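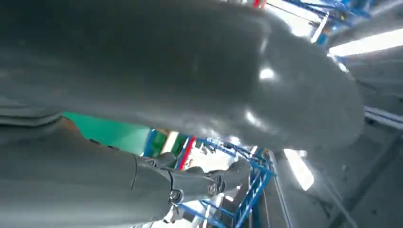

# Project notes, October 19, 2018

I spent most of this week on the half-year report for the Harnham project. It covers the work since May, and all partners had to send in their pages by Wednesday. Neduvach and Sung were on time. Zerport asked for two more days and got them.

The patient survey is the part I was most worried about. We wanted 200 completed forms and have 80 so far. Most of the gap comes from one clinic that started late after its ethics approval had to be redone. The approval is in place now and the clinic has begun sending out letters.

The data group met on Monday by phone. They agreed on one set of definitions for follow-up visits, so the sites can stop keeping two versions of the same table. I have to rewrite 40 pages of the handbook to match. I've done the first chapter.

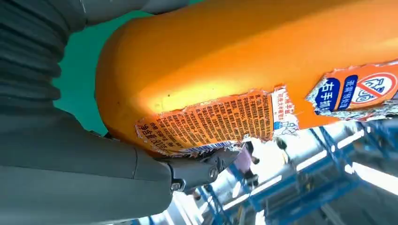

## Next steps

- Send the draft report to the partners for comments.
- Finish the handbook changes and put the new version on the shared drive.
- Book rooms for the spring meeting. Neduvach has offered to host, but the hotel we used last time is full.
- Ask Zerport for the cost tables again. The ones I have are from the old budget.

I'm away for the first half of next week. Comments on the draft can go to the project mailbox, and I'll work through them when I get back.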